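Lever arch binder won't stay shut and the pages come out. Save it or bin it?

Posted in Home Office and Paperwork, May

Vojtěch Vlček

I do the paperwork for our strata, which I inherited by being in the kitchen when the vote was taken. It came to me in black lever arch binders, and one of them has developed opinions. I lift it off the shelf, the arches let go, and the minutes end up all over the table in whatever order they fancy. They have no page numbers. The previous bloke apparently knew them by heart.

What I'd like to know:

Can a lever arch mechanism be fixed, or is it like a zipper, where you just pretend for a while?

Is there a quick way of getting loose pages back in order when they aren't numbered?

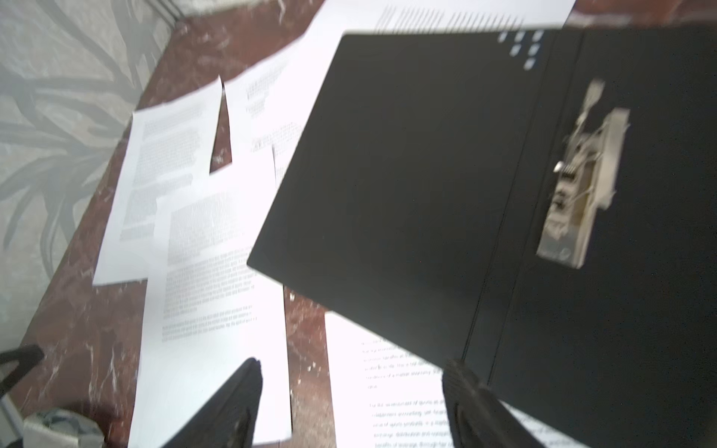
What I've tried so far

Squeezing the arches together with pliers (worse). A rubber band around the whole thing, which lasted until I needed to look something up. Swearing, in two languages.

I don't want to spend much. The binder is older than my car, but the levy account only had $225 for stationery and postage this year and most of that has gone on stamps.

3 replies

Puvwood

Chuck it.

Sandoval

Bit harsh, Puvwood, but probably right in the end. I worked in a records room for years, so here's the long version.

Open the lever all the way and look along the arches from the end. If the two halves meet but sit a bit sideways, you can sometimes nudge them back by hand. Go gently, and put the pliers away. If there's a gap when the lever is down, the metal is tired and it will do this to you again. Also check the rivets. If the base plate rocks when you wiggle it, the board has gone soft around them and no amount of bending will help.

Most of the time the real culprit is overfilling. People see a fat spine and treat it as a dare. If you have to lean on the cover to close it, split the contents in two. Store it upright, and not crammed in so tight you have to yank it out by the top.

For the pages, don't start reading. You'll be there at midnight, absorbed in a dispute over a fence. Pull out everything with a heading first and lay those in a row, as those are your first pages. Then match the rest by the last line of one and the first line of the next. A page that's half blank at the bottom is usually the end of something. Once you're happy, pencil a small number in the corner of every sheet before it goes anywhere near a binder.

If a page has torn at the holes, those little stick-on reinforcement rings still exist. A packet of 800 cost me less than lunch and will see me out.

Cilier

My mum had one like this and she kept it shut with a belt. Not sure if that helps. It was a nice belt.

Vojtěch Vlček

Thanks Sandoval. The base plate rocks like a dinghy, so Puvwood wins. New binder bought, pencil sharpened, and I've got as far as the second page of the fence dispute. It's quite good.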